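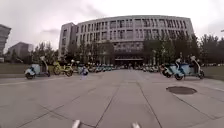

# Robots still can't do the chores, whatever the brochure says

BRISTON, 04/04/2020. Zenura wants 2,000 errand and chore robots at work by November. Its pitch covers parcels, shop shelves and dirty dishes. The first of those mostly means rolling over flat paving, and a big concrete plaza is about as kind a floor as a machine will ever get.
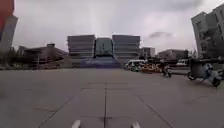 Titilayo Afolabi said she would be impressed when one of them could carry a bag up a flight of stairs and put the milk away. Until then, she said, it's a cart with good manners.

She has a point. Stockroom trials at Balaskas ended after 13 days, and the company won't say how many shelves got filled without a person stepping in. Wide slabs and a long straight run tell us little about a cluttered aisle. 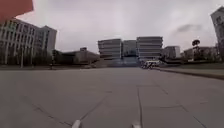
## Driving is the easy part

Folding a towel, wiping a counter or finding the right can behind the wrong one all take hands, and Zenura has shown those jobs only in short edited clips. Oi-ling Lau, who runs a corner shop in Pludalville, asked for a full shift, uncut. She's still waiting.

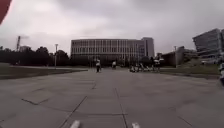
Should a shop owner put down a deposit now? Wait until Zenura shows a whole working day with no helper standing by.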